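Papers > Work Surfaces and Layout > Marking Practice > Section 4

4. Do drawn marks keep things in place?

4.1 The usual claim

Most guides to setting up a shared work surface give the same advice. Decide where each thing should go, draw a small cross there, and people will put the thing back on the cross. The advice is cheap to follow and sounds sensible, which may be why it is so seldom tested. The Khunthong handbook repeats it twice, in separate chapters, and cites nothing either time. The Pretadis layout guide goes further and says that a cross "removes doubt" about position. We looked for the evidence behind that sentence and found an earlier edition of the same guide.

We don't claim that marks are useless. A person who has never worked at a given surface is probably better off with a mark than without one. Our question is narrower. Once a mark has been on a surface for a while, and has been wiped over, leaned on and had things slid across it, does it still do the job it was drawn for? And when an object is found on or near a mark, can we say the mark had anything to do with it?

4.2 What was recorded

Records came from eight white surfaces at two sites, Temthorpe and Itirton, over seven weeks. Each time an object was set down as part of ordinary work, the person on duty noted the surface, the object and the distance from the center of the object's base to the crossing point of the nearest mark. This gave 1294 usable placements. Entries with no distance were dropped, as were entries where the note keeper had written only "fine" or "on it." We mention this last group because it was larger at Temthorpe than we would have liked, and a reader who wants to distrust the Temthorpe numbers has our sympathy.

Marks were drawn by whoever set up the surface, in whatever was at hand. We gave no instructions on size, line weight or color. Some readers of an early draft thought this a flaw. It was a choice, and we would make it again: the advice in the guides is given to people who will grab the nearest pencil, and a test using printed targets of even size would tell us how printed targets behave.

4.3 The trouble with faint crosses

A pencil cross on white looks clear to the person who has just drawn it. That person knows where it is. For everyone else it has to be found first, and a light gray line against a pale background under uneven light isn't easy to find. Figure 4 gives a fair idea of the problem. There are two X-shaped marks on the white, both of them light gray and faint, and the one left of center has thin, somewhat smudged strokes. Where exactly do those strokes cross? Two of us tried to settle it with a ruler on a print of the figure and came away with different answers, neither of which we would defend very hard.

That matters more than it may seem. The distance from object to mark is the whole measure used in this kind of work, and it is only as good as the crossing point it is measured from. If the crossing point can be read in two ways, then a placement can be called good or poor according to who holds the ruler. Earlier reports give distances to the nearest millimeter. We have not seen one that says how thick the lines were.

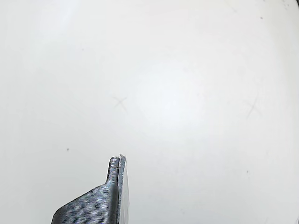 A second difficulty is that of the nearest mark. When a surface carries more than one cross, the note keeper has to decide which cross an object belongs to, and the obvious rule is to take the closest. The rule is tidy and it hides mistakes. An object put on entirely the wrong cross, but squarely on it, scores as a perfect placement. We went back through the notes to see how often this could have happened and could not tell, as the marks had no labels. A letter beside each cross would have solved this. No guide that we read suggests one.

A third is light. White surfaces show shading that has nothing to do with anything drawn on them. A bright patch washes out a thin line, and a gray corner swallows it. People at Itirton said they had moved a lamp "to see the crosses better," and then moved it back once the glare got in their eyes. The notes don't say when. Any comparison of early and late weeks at Itirton therefore mixes the age of the marks with the position of the lamp, and we have no honest way of pulling the two apart.

4.4 Habit as the simpler account

Suppose that the marks did nothing at all. What would the records look like? People who work at the same surface day after day tend to put things where they put them last time. The hand goes to the same spot, other objects leave the same gap, and the reach from the chair stays what it was. Objects would turn up close to the marks simply by having started there.

This is very nearly what we found. On four of the surfaces the marks were wiped off partway through the period, in the normal course of cleaning, and were not redrawn for some days. Distances on those days were taken from the old crossing points, which had been measured from the surface edges at the start. They did not grow in any way we could separate from the ordinary scatter. On one surface they shrank a little. We make nothing of that, and we would ask others not to either.

The result can be read in at least two ways. The kind reading is that the marks had done their teaching by then and were no longer needed. The less kind reading is that they were never needed, and that a person showing a new arrival where things go would have had the same effect in less time. Our records can't choose between them. To do so would take a set of surfaces with no marks from the first day, used by people who had not worked at marked ones before, and neither site could offer that.

Yaowalak Luangrath, who kept the notes at Itirton, objected to an earlier form of this section. Her point was that people look at a cross even when they don't need it, and that this brief look slows the hand down at the right moment. It is a reasonable idea. It would also be hard to show with a ruler, and until somebody times the movement itself we prefer to leave it as a suggestion.

4.5 What can be kept

Some of the common advice survives. Draw the mark darker than seems necessary, in something that doesn't smear under a sleeve. Write down its position from two edges, so that it can be put back in the same place after cleaning. Label it if there is more than one. These points concern the mark as a record for whoever has to check the layout later – a modest use, but one we can support.

The larger claim, that a cross keeps things in place, we can't support on the present records. Nor do we think the guides should go on making it without saying what kind of cross they mean, on what kind of surface, and how long after it was drawn. Section 5 takes up taped outlines, for which the evidence is thinner still.

Related items
Taped outlines and their corners: a second look
Glare on pale work surfaces
Notes on measuring from an edge
The Temthorpe records, with corrections
Cleaning schedules and lost markings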